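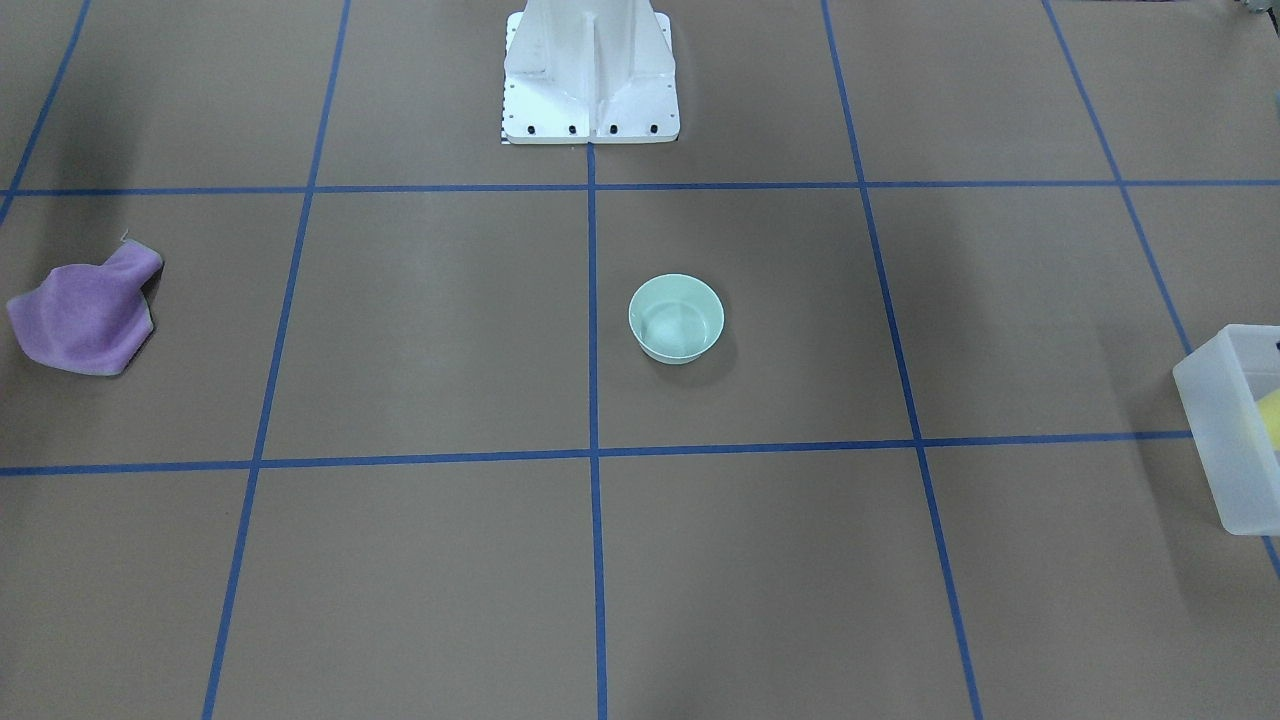
How the Table Squares Help a Robot Clean Up

At the Albers robot club, kids in fourth and fifth grade teach a robot to put things away. The robot is bolted down at one side of a brown table. The club calls it Grimeck.

What the tape is for

Blue tape splits the tabletop into boxes, like a map. Each box gets a name made from a letter and a number. If you say "put the green bowl in B2," everyone in the club knows which box you mean.

Grimeck does not read the tape. It uses numbers to find its way. The club measures how far each box is from the robot's base and types those numbers into the computer. The tape is there so people and the robot can talk about the same spots.

What goes on the table

The club picks things that are different from each other. A bowl has a hard rim and keeps its shape. A cloth is soft, and it bunches up in a new way each time you drop it. The purple cloth is harder for a robot to pick up than the bowl. A plastic bin can hold smaller things.

How a practice round works

First, one student sets out the objects and calls out the boxes. A second student writes them down in the club notebook. Then everyone steps back behind the line on the floor, and Seema Sisodia, the club teacher, starts the robot.

After each try, the students write "yes" or "no" next to the object. They also write what went wrong. "Grabbed too high" is a good note. "Bad robot" is not, as it does not tell you what to fix.

A round can last up to 90 seconds. The club has written down 1,837 tries since August.

Try it at home

You do not need a robot. Put tape on a table to make boxes and name each one. Ask a friend to close their eyes and be the robot. Mi-kyung Bae, who is in fifth grade, uses short orders such as "hand left," "stop," and "down." Use soft things that will not break, and take turns.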